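Prukville Community College
Recreation and Games Program
Unit 3: Running a Swiss-System Tournament
Handout for the session of 7/10/24

Purpose of the unit

Students will learn how a Swiss-system event is paired, scored and closed. The Larnix Open, a board game event with 42 entrants, serves as the worked case.

Pairing

In round one, entrants are ranked by rating and the list is divided in half. The top player in the upper half meets the top player in the lower half, and so on down the list. From round two onward, players meet opponents with the same score wherever possible. No two players may meet twice.

When the number of entrants is odd, the lowest-ranked player in the lowest score group receives a bye, worth one point. A player may receive only one bye in an event.

Scoring

A win is worth one point and a draw half a point. Both players sign the result slip before leaving the table. Unsigned slips are returned to the section arbiter.

Tie-breaks

The Jolley method adds the final scores of all opponents faced. If players remain level, the Flanagan method drops the lowest of those scores and compares the totals again. The order of tie-breaks must be posted before round one.

Closing the event

Final standings are posted before prizes are awarded. Appeals must be made in writing within 30 minutes of posting.
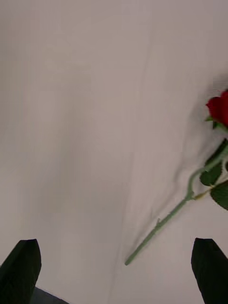

Assignment

Read pages 104 to 109 of the course reader. Pair round two of the Larnix Open from the results sheet and submit the pairings in Room 1308 at the start of the next session.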